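Tips for the kitchen bench: packing and serving with the Alura two-arm kit

If you have rented or bought the Alura kit, the booklet in the box tells you how to bolt it down and how to switch it on. It tells very little about the kitchen. I have used the kit now since January, first on a rental from Vitberg and later on my own bench, and these are my notes. They are for people who want to put bread into bags, move things from a tray, or hold simple tools, and who do not want to write any code.

Start with play food

Do not start with real bread. Real rolls leave crumbs in the finger joints and they change shape every time they are squeezed. Buy a bag of soft play food and practice with this until you are bored. Choose different shapes: something long, something round, something with ridges. A ribbed thing like a pumpkin is easier than it looks, and a smooth round bun is more difficult, as the fingers slide up over it when you close too high.

Food on a stick is a good second lesson. Take it by the stick if the stick is long enough. If the stick is short, lay the food down first.

Tools with a flat handle

A slotted spatula is the first tool I recommend. The handle should be flat, or flat on two sides, so it can not turn between the fingers. Round handles turn. You can wrap a round handle with a rubber band, but change the band often.

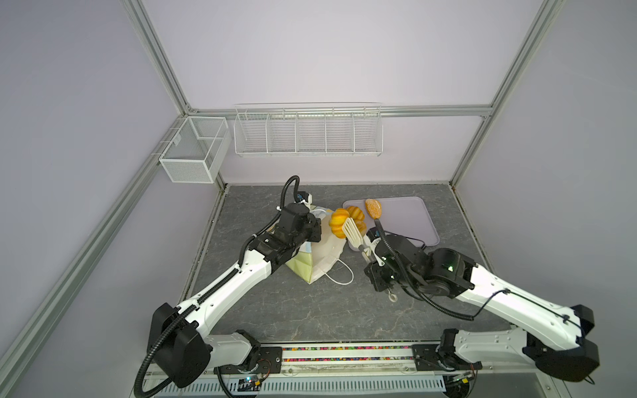
Put the tool into the gripper by hand the first times, with the power on hold, and let the arm close at the lowest force. Then raise the force one step at a time. On my kit the display goes up to 106 and I stay at 60 for plastic tools. With 86 I broke a measuring spoon.

Keep the other arm out of the way while you learn a tool. The two arms can reach the same place in the middle of the table, and the Alura software slows them when they come near to each other, but it does not know how long your spatula is. You must enter the tool length yourself. It is in the second menu, under a small picture of a wrench, and I needed a long time to find it.

Trays and boards

A tray with a raised rim is better than a flat plate. When the bun rolls, it stops at the rim and you can try again without going to pick it up from the floor. Rounded corners are also good, you can wipe them with one movement.

Choose a color which is pale and plain. The small cameras on the wrists see orange and yellow food very well on white or light gray. On a wooden board with a strong grain my kit was often confused, and it tried to pick up a knot in the wood.

Leave an open area on the board. If all the rolls touch each other, the fingers have no room to go down between them. I push my rolls to one side and keep one apart, and I begin with that one. After it is gone there is more room for the next.

Clean the finger pads before each session with a soft cloth and a little dish soap. Dry them completely. A greasy pad holds nothing, and you will think the motor is weak. Spare pads come in the box; Veloso sells more of them, but they are shipped slowly.

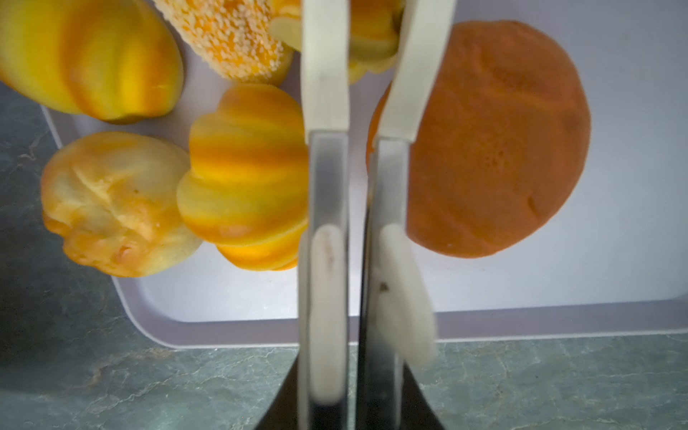 One reader wrote to me that the pads are the wrong thing to worry about, and that the real problem is the approach from above. With a croissant, according to this reader, you should turn the wrist so the fingers close across the narrow part, and never along the length. The same reader leaves the pads for weeks and only wipes them when something drops.

I tried this and I agree about the wrist. I do not agree about the weeks. Flour is sticky when it meets a damp pad, and it is much easier to remove on the same day.

Bags

The bag is where most people lose patience. Some advice:

Take a paper bag, a stiff one if possible. Thin plastic bags fall closed as soon as the air moves.

Open the bag by hand and push your fist to the bottom before you give it to the machine.

Look where the handles are. A string handle makes a loop on the table, and the loop likes to catch the corner of the tray. Fold it back or put a piece of tape on it.

Let one arm hold the bag and the other arm do the picking. It sounds slow, but when I let one arm do everything the bag fell over each time.

Hold the bag near the mouth, on one side only. If you hold it in the middle you close it.
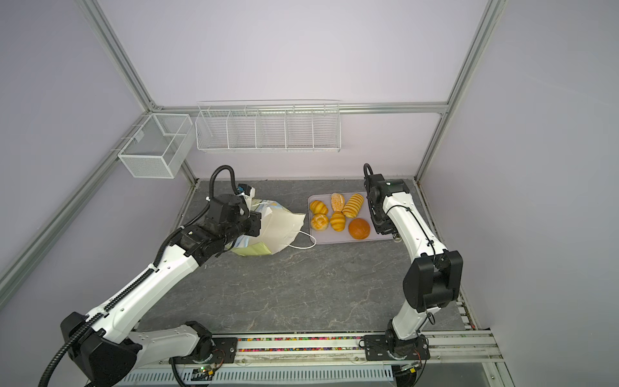
Left arm on the bag, right arm next to the bread tray.

Walls and storage

The side walls are sold separately and I think they are worth the price. They stop the food that flies away, and they make a calm background for the cameras. You can hang wire baskets on the frame. Hang them high and to the back, then move each arm slowly through its full reach and check that nothing touches. Do this again when you change the basket.

Do not put heavy jars in them. I keep only bags and cloths there, and I take these out before a long session.

Check the cable loops too. Each arm needs some slack at the wrist, otherwise it will pull when the wrist turns. Too much slack is also bad, the loop will sweep over the table and take your sprinkles with it. I set mine with the arm stretched out, and then I add the width of my hand.

Renting or buying

Vitberg rents the kit for a minimum of 6 days. The delivery is included, the setup is not. For me the rental was good to find out how much space I need, and it is more than I thought. If your bench is not deep, measure it before you order anything. The support line was polite and knew the product, but I had to explain twice that I have a kitchen and not a laboratory.
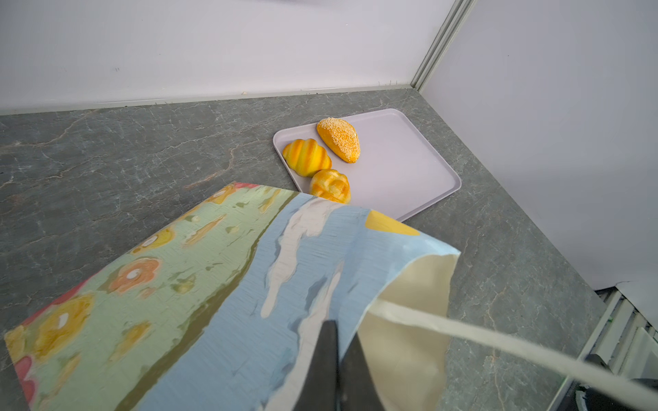
Skundwood, 2018-04-28

An update after the new software from Veloso. The bag hold has its own setting now, called "soft edge," and it closes the fingers just enough to keep paper. I like it. Thick rope handles are still a problem if they hang in front of the opening, so turn the bag until the handle lies to the side, away from the tray.

The update also erases the tool lengths that you entered. Write them on a piece of paper before you install it. My spatula was in the list without any number, and the first move went into the table top. The table has no mark, the spatula has one.

Finger pads for the older kit fit also on the new one. You need the short screws.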